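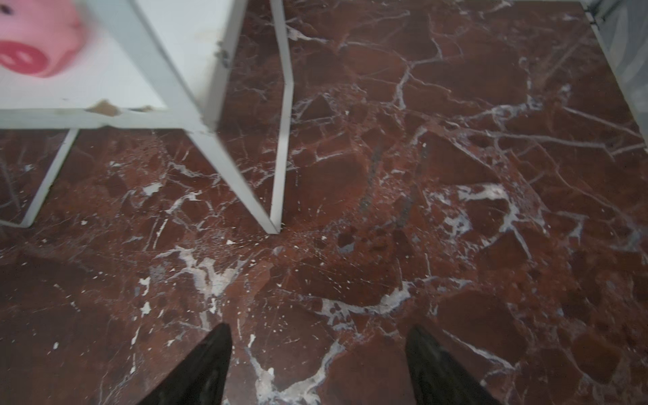 Workcell budgeting is the planning of what a small robot installation will cost before anyone has signed for it, and of what it will cost afterwards, which is a larger number. The term covers arms, frame, cameras, wiring and the objects to be handled, known collectively as props. Props are usually entered last and argued over longest. A white stand with chipped paint, set on a glossy red marble-patterned floor, can stay in service for years, as purchasing departments see no reason to replace furniture that only robots complain about.

Capital items

Arms take the largest share and are commonly bought in pairs — a single arm being cheaper until the second is ordered separately. The Stonik planning sheet, drawn up by Dragica Stoyanova, gives five lines to hardware and five to everything forgotten.

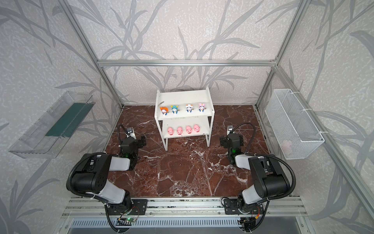

Frames of aluminium extrusion are priced by length, and brackets by despair. In the Emurari method the brackets are costed first. Clyde Nakamura's revision of it allows 115 fasteners per cell and has been criticised as optimistic.

Running costs

Cables, gripper fingers and cable ties are treated as consumables. Toys are harder to classify. Skitix books pink pigs as tooling, while Bustamante files them under stationery, where a claim for 486 of them went through one May without comment.
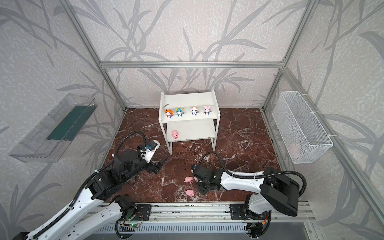 See also

Depreciation
Spare parts
Petty cash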